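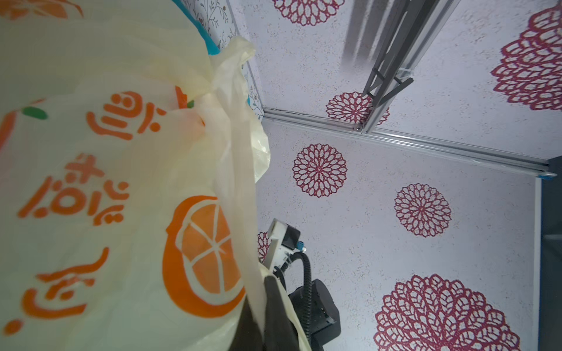

One reviewer, Kaimal, asked whether a grip on thin film says anything about the fingers at all, given that the bag folds differently on each attempt. We think it does if the number of attempts is large enough, and the protocol was changed with that in mind.

4.2 Grasping thin plastic film

Two finger sets were compared on the Wuledside bench, the stock Samex fingers and the longer Niretti fingers. Both were run with the same controller and the same wrist cameras. Each set made 262 attempts at picking up a bag by the handle. An attempt was scored as a grasp if the film stayed between the fingers for 5 seconds after lift. The closing force was left at the stock setting - we did not tune it per object.

The arms share one workspace, and the left arm handles the bag in all attempts reported in this section. 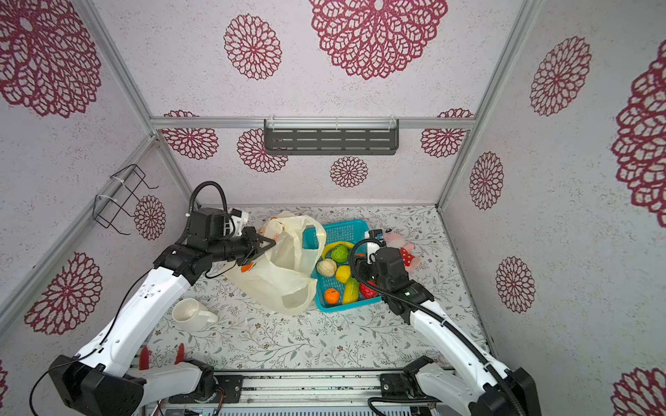 Figure 6. Bench with both arms, a plastic bag held by its handle and a basket of toy produce.

Failures fell into two groups. In the first, the fingers closed above the film and caught nothing. In the second, they caught a single layer that slid out during the lift. The Niretti fingers had fewer failures of the first kind and more of the second. Wrist images were logged at every close command and used to sort the failures by hand. Results for rigid objects are given in Section 4.3.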